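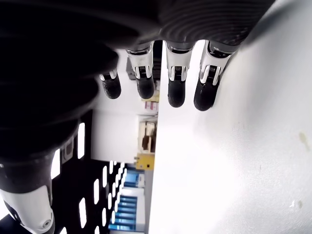 Figure 3. Robotic hand with four fingers in view with rounded black fingertips, over a white tabletop.

Home | Current issue | Past issues | For authors | Search

4. What guests told us about self-catering stays

4.1 The kitchen as a reason to book

We began this part of the study with a fairly simple wish, and that was to understand why a family would choose a lodging with its own kitchen when the hotel down the road will cook breakfast for them and wash up afterward. The earlier literature tends to treat the kitchen as a way to save money, and there is surely some truth in that. Our respondents in Vultmont, though, spoke of it with a good deal more affection than we had expected, and price came up later in their answers than we would have guessed when we wrote the survey.

The survey went to people who had stayed at least two nights in one of the 43 guest houses on the Vultmont lodging register, and 1,025 of them sent back a form we could use. Many filled the margins with notes of their own, which we read with great pleasure and have tried to treat fairly. What they wrote about most was time. Parents of small children were glad to eat at five in the afternoon without apology, and hikers liked to have soup on the stove when they came down off the ridge – "our own soup, in our own slippers," as one form put it. Older couples often said they ate out at lunch and stayed in for supper, so that the restaurants in the valley still saw a fair amount of their custom.

This last point deserves a moment, for it touches on a worry that innkeepers raised with us again and again. It is often supposed that a guest with a stove is a guest lost to the village restaurant. Our forms don't let us settle the question (we asked about meals eaten, and we did not ask about money spent), but they do suggest that the two habits live together quite comfortably, at least in the snow season.

4.2 Shared rooms and private ones

Privacy was the second large theme, and a slippery one. Guests in the larger houses at Dallen praised the privacy of their apartments and then, often in the very next sentence, told us how much they had enjoyed the lobby bar or the bench outside the ski room. We took some time to see how these remarks fit together. Our best reading is that people on vacation like company they can walk away from. A door that closes makes the evening downstairs more pleasant, and a lively room downstairs makes the quiet apartment feel earned.

The interviews helped a great deal here. We held 60 of them, most at the kitchen table of the apartment in question, and we are grateful for the coffee. Owners of the smaller houses, who had no lobby to speak of, told us that the drying room did much the same work: guests met over wet boots, traded advice on the trails, and now and then ended up sharing a table. One owner near the Cindbridge lift had put two armchairs beside the boot racks and found them taken most evenings.

We would be careful about carrying this too far. Vultmont is a place of long winters and early nights, and a beach town might well tell a different story. The Eglītis model of lodging choice, which we have followed in most other respects, has no good place for rooms of this in-between kind, and treats storage as a plain convenience alongside parking and laundry. We suggest that it be given a line of its own in later work.

4.3 Limits

Our forms were handed out at checkout, so guests who left before dawn are surely too few among our respondents. The survey was offered in three languages, and visitors who read none of them are missing altogether. We also spoke only with owners whose houses were open in March, when business is good and tempers are mild – a second round in the muddy weeks of spring would be a useful check on how fondly everyone feels about the boot room.

Related articles
Drying rooms and small talk: notes from mountain lodgings
Who eats out? Meal habits of apartment guests in winter
Bicycle storage and the summer season in Dallen
Repeat visits to family-run guest houses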